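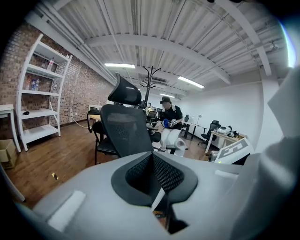 3.2 Room and furniture

All sessions were run in the same back office at Mekorex, which has one brick wall and a wood-look plank floor. We kept what was allready there. Light wooden desk, black office chairs, one of them mesh with a headrest. White open shelving against the brick, five shelves. The layout is given in Figure 2.

Figure 2. Desk, chairs and open shelving in the study office.

Participants were asked to set the room up for a day of desk work, then put it back. No order given. No time limit either, though Limsakul stopped one session at 120 minutes (see 4). Chairs were the main thing people moved, usually first. Shelves came last or were left alone. Water bottles tended to end up on the upper shelves, within reach when standing, and the bottom shelf was hardly used by anyone. Matlala coded this as "reach preference", Kaewmanee as plain habit; we kept both codes.

Cable runs are a known nuisance in small offices (Siriwardena, in prep.) and one white cable on the floor was left in place for every session. Cardboard boxes likewise, flaps open or shut as found. Side table not coded, it was to near the edge of the marked area. Chair positions were noted at the start and end only, so anything in between is lost.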